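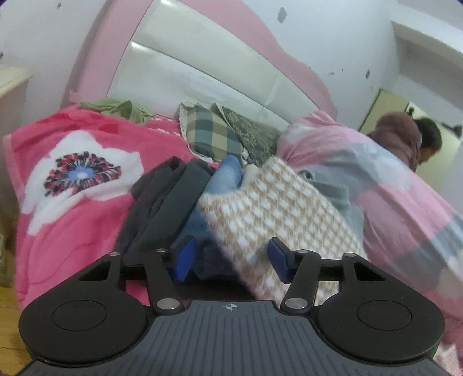
Minutes of the February house meeting, Sketano House

Held in the front sitting room, starting at 7 in the evening. Everyone who lives in was there, apart from the top back room, who sent apologies and a very welcome tin of shortbread. The house secretary took the notes.

1. Minutes of the last meeting

Read out and agreed, with one correction. The kettle that was replaced was the upstairs one and not the one in the main kitchen, which is still going strong and which several people asked us to leave well alone.

2. Bedding and clothes in the pink bedroom

This took up the better part of the evening, so please bear with the length of it. The bed with the wavy pink headboard has become the place where everything lands on its way to somewhere else. There is the bright pink quilt with the big white flower, the pale pink comforter heaped up on the other side, the beige and white checked blanket, and then clothes in among it all, a dark charcoal garment and some denim included. It was said very kindly that we have all added to the heap at one time or another, and there was a good deal of nodding.

After much friendly talk it was agreed that:

The clothes come off first and go back to whoever owns them. Anything still unclaimed by the end of the month goes in the Wistero bag in the hall, and please do look through the bag before it leaves the house.

The flowered quilt stays on that bed. The pale pink comforter will be folded and put on the landing shelf until the visitors' week, when we shall be glad of it.

The checked blanket goes down to the sitting room, where people have been asking for something to put over their knees in the evenings. (It was being eyed up before the item had even finished.)

The green and cream plaid pillow and the dark green leafy one stay together at the head of the bed. One member felt they don't go with the pink at all, another felt that they cheer it up no end, and we left it there. Could whoever washes the plaid one please mind the lace trimming and use the net bag.

The olive-green cloth up by the headboard has no owner that anybody could think of. It will be washed and put with the dusters unless we hear otherwise.

3. The headboard and the wall behind it

The cream padded part of the headboard has scuffs and smudges on it, and we had quite a long chat about what to try. Warm water and a drop of washing-up liquid on a soft cloth was the favourite. The secretary has half a bottle of Starnis cleaner left over from the chairs and will try a little of it in a low corner first.

The white wall has dark chips and places where the paint has flaked. It was agreed to rub down the loose bits, fill them and go over the whole wall in white, as patching never quite matches. The bed will need pulling well forward and a sheet putting over it. There are 3 tins of white in the cellar, and someone will open them to see if they have kept.

4. Washing rota

The new rota gives each floor its own turn for sheets and blankets, and everybody seemed happy to try it until the spring. Large quilts are too much for our machine, as we learnt last winter, and should go to Venkataraman Laundry on the corner. They close at 5, and they do like the ticket brought back.

5. Money

The house tin and the bank book together come to £3185, which is healthier than we had feared after the boiler. We agreed to buy 4 lidded storage boxes for spare bedding, and to get a brush and filler for the wall out of the same money.

6. Any other business

The back gate is sticking again. Please lift it a little as you push.

A request was made for quieter feet on the stairs after eleven, and was taken in very good part.

Thanks were given for the soup, and the recipe will go up on the kitchen board once it has been written out properly.

The meeting closed at 8.45. The next one will be in March, same room, same time, and the first floor is bringing the biscuits.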